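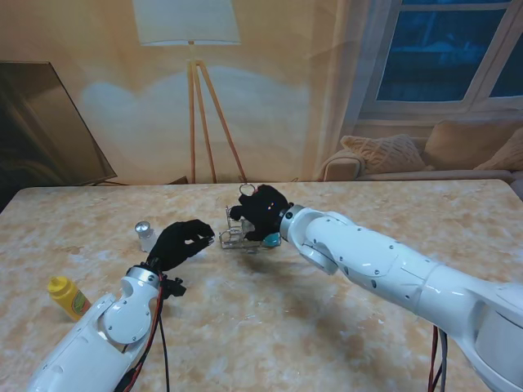
Fig. 1. Marble-patterned tabletop in beige and cream.

Where Does Lint Come From?
Nazar Stetsiuk and Birthe Kvaran, Fililholm, July 2019

We wanted to know which clothes leave the most fluff in the dryer, and we ended up loving this project far more than we expected! Our classmates gave us old sweaters, socks and towels, and we ran each load on the same setting. Then we scraped the filter and counted fibers under the school microscope.

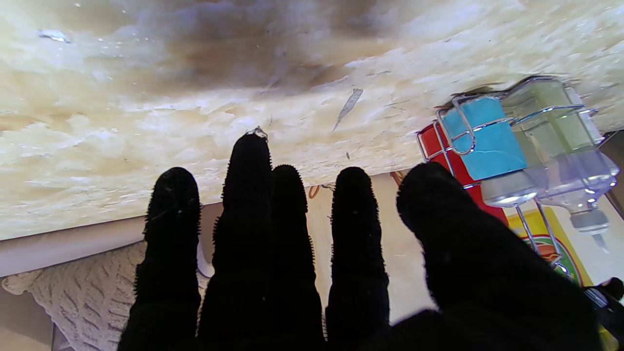 Cotton towels won easily, with 1209 fibers on the sample slide. The wool sweaters gave 385 — a big surprise, because we had both bet on wool. Surface fuzz is easiest to judge on dark fabric with something pale behind it. On the black glove you can see the tiny fibers bristling along the edges of the fingers. We used a cream card for the same effect when we sorted our own fabrics into smooth, a bit fuzzy and very fuzzy.
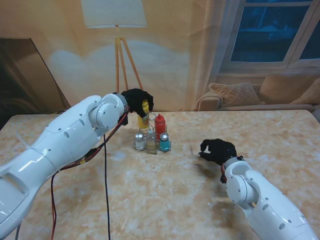 The sorting didn't match the counts very well. Some very fuzzy socks hardly shed, and one smooth pillowcase gave 1007 fibers. Birthe thinks age matters more than feel, so we'd love to repeat the test in December with new towels.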